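Evthorpe Home & Workroom Boards > Desks and Storage > Clear pen cups: does anyone really like these?

Thread started May 2018

ylsedgwick
I keep reading that the fix for a messy table is a clear acrylic pen holder. See what you own, use what you see, and so on. I bought the Jillham one, small and rectangular, and I've had it long enough to say I don't get it. The pens all lean the same way, the holder skates when you pull one out, and every scuff shows. My old coffee mug did the job for years and it weighed enough to stay put.

Before I give up and go back to the mug, I'd like to hear from people who have used one for a while. I don't mean people who put one up on a shelf for a photo. What do you keep in it, where does it sit, and does the clear plastic do anything at all for you?

boyangk
I've got one on a pale wood table, the square one in the back room. I don't love it or hate it. It's small, so the main thing it does is stop me from keeping every pen I've ever been handed. Mine gets a red one for marking up and a blue and white striped one that I like the look of.
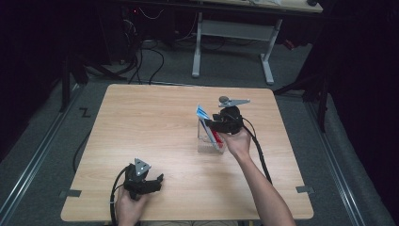
The leaning bothered me too at first. What I found is that it depends on how full the thing is. Two or three pens will always fall over to one side. Pack it tighter and they stand up, but then you have to fish for the one you want, and you're back to the problem you had with the mug. I'd take the leaning.

As for skating around, a dot of that tacky stuff you hang posters with will hold it. I'd put one on each corner underneath.

ylsedgwick
So the fix for the twelve dollar plastic box is to glue it to the table. The mug didn't need glue.

boyangk
It isn't glue, it peels off. But sure, if you like the mug, use the mug. You asked.

g_iyer
I'm with Yvonne. I have never understood what the see-through part is for. I know what a pen looks like. The end that matters is the end sticking out of the top, and you can see that with any container. All the clear sides give you is a view of the tips and the ink smears at the bottom.

I also don't believe the claim on the Jillham page that it "resists marks." Mine had a ring of gray haze inside it within the month. I wiped it with glass cleaner and it got worse.

archana_d
Don't use glass cleaner on acrylic! A lot of them have ammonia in them and that's what clouds it. Dish soap, lukewarm water, soft cloth, let it air dry. Paper towels will scratch it too, a little at a time.

g_iyer
Then they should print that on the box. Mine said "wipe clean."

archana_d
Fair enough. Mine said the same thing. I only know because I ruined a picture ledge.

I do want to stick up for the clear ones a bit, though. I share a work table with two teenagers. With a solid cup, things go in and never come out: paper clips, a dead battery, a hair tie, pencil stubs. With a clear one somebody sees the junk at the bottom and tips it out. I can't prove that's why ours stays cleaner, but the solid cup was disgusting and this one isn't.

g_iyer
Or you bought a new cup and everybody was careful with it for a while. Give it until school starts again.

archana_d
Ha. Could be. I'll report back.

malou_h
Can I take this in another direction? I think people are blaming the holder for what is a placement problem. Most folks put it at the back of the table against the wall, then reach over everything to get to it, knock it, and decide it's a bad cup. If you sit down to write, put it up toward the middle on the side of the hand you write with. Grab, use, drop it back in. When you're done for the day it can go to the edge.

I moved mine from the back corner and stopped tipping it over. Same cup, same table.

ylsedgwick
The middle of the table is where I put the paper, Malou. If I have to clear the pen cup out of the way every time I lay something out, that's one more thing to do. How big is your table?

malou_h
Bigger than yours, I'm guessing. OK, on a small table I'd go front corner on your writing side. My point was only that the back wall is the worst spot.

boyangk
Agree on the back wall. Disagree on the front corner, that's where sleeves catch it. Mine lives a bit right of center and gets moved when I need room. It takes no time at all to move a cup that size. I think we're making this harder than it is.

g_iyer
Has anyone tried the Sturkonia one? It's the wide one with the weighted base, model 2098. It costs a good deal more and I would want to know the weight is real before I spend it. A lot of these "weighted" things have a washer in the bottom.

archana_d
My sister has it. The base is 106 grams, she put it on her kitchen scale because she's like that. It doesn't slide. It's also ugly, and you can't see through the bottom third, so there goes the whole idea.

g_iyer
I never wanted to see through it, so that's in its favor.

ylsedgwick
Thank you for the scale, that is the first number in this thread I believe. The reviews all say "heavy" and "solid" and it could mean anything.

One more thing while I have you. I'm thinking of dropping the cup altogether and leaving the table bare, with the pens in a shallow drawer tray. The wood is the nicest thing in the room and I'm tired of covering it up. I did it for 20 days this spring and liked how it looked.

malou_h
I did that for a year. It looks wonderful and you never have a pen. You end up leaving them out on the table because opening the drawer is a pain, and then they roll off. If you can put up with that, go for it. A bare light wood table with the grain showing is hard to beat, and I do sort of miss mine.

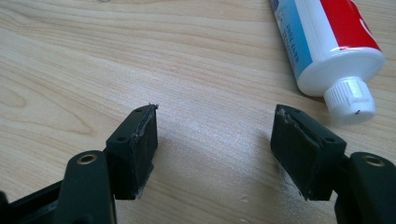 archana_d
Does ink come out of unsealed pale wood if a pen leaks on it?

malou_h
Mostly it doesn't, once it has soaked in. Rubbing alcohol on a cotton swab will lift some fresh ballpoint, but try it on the underside first since it can strip a finish. After that you're looking at light sanding and re-oiling the patch, and the patch may show.

g_iyer
Which is an argument for a cup, any cup, with a solid bottom. I had a gel pen let go in a drawer tray and it went through to the wood underneath.

boyangk
Store them tip up and they don't leak. Well, they leak less.

ylsedgwick
Tip up in a clear box, so now I get to look at the tips at eye level. Wonderful.

I'm going to try the tacky dots, only because I have some in the kitchen. If it still annoys me at the end of 90 days it goes to the thrift store and the mug comes back. Gangadharan, if you buy the heavy one, please weigh it.

g_iyer
I will weigh it in the store if they let me.

archana_d
Does Yu still carry them? The one near us had a whole shelf of desk stuff and last time I went it was all candles.

g_iyer
Candles here too. I'll call first.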